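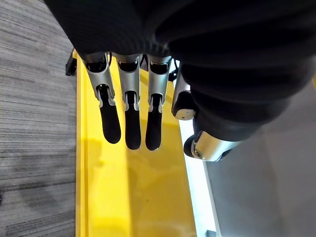

3.2 Demonstration procedure

Demonstrations were collected by remote control of a four-fingered hand with an opposed thumb, using a sensing glove worn by the operator. The mapping from glove to hand is direct for the first three fingers, which are commanded joint by joint, and indirect for the fourth finger and thumb, whose targets are solved from fingertip positions. Asking operators to reproduce one standard hand pose before each recording proved impractical, so we defined a start region in its place. Recording may begin from any pose in which the fingertips are clear of the support surface, as with the three extended fingers over the yellow surface in Figure 2, where the fourth finger is curled and the thumb lies off to the side. The pose of the fourth finger is left free at this stage. Constraining it lengthened the setup and had no measurable effect on the trained policy.

Each demonstration is divided into approach, contact and release. The operator marks the boundaries with a foot pedal, and the marks are later corrected from motor current. We found the pedal marks for contact to be late in most trials. The delay differs between operators but is fairly stable within one operator, and a single offset per person removes most of it. Offsets were estimated from the first nine demonstrations of each session and then held fixed.

Wrist images were stored together with joint positions, commanded targets and motor current. All streams were resampled to the rate of the slowest sensor. Frames in which the glove lost calibration were dropped, and a demonstration was rejected if such frames fell inside the contact phase.

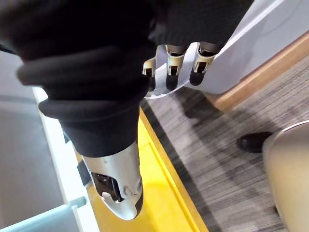
Figure 2. Wrist views recorded during remote operation.

The procedure gave 3,963 demonstrations, of which 2,091 passed the checks above and were used for training. The loss is large. Most rejected demonstrations failed on glove calibration, and the remainder on contact labels that could not be recovered from the current signal. A less strict rule, in which short gaps are filled by interpolation, kept more data but gave policies that closed the fingers too early. We did not pursue it further.

Fourteen operators took part. None had used the glove before, and each completed a practice block that was not recorded. Operators stood within reach of the stop switch at all times and were told to release the pedal if the hand moved in a way they did not expect – a released pedal freezes the targets but leaves the motors powered.

Differences in style between operators remain in the data. Some bring all three fingers down together, while others place one finger first and use it as a guide. Both styles were kept, and the policy receives no label for them. Section 4.1 examines whether the trained policy settles on one style or mixes the two within a single attempt.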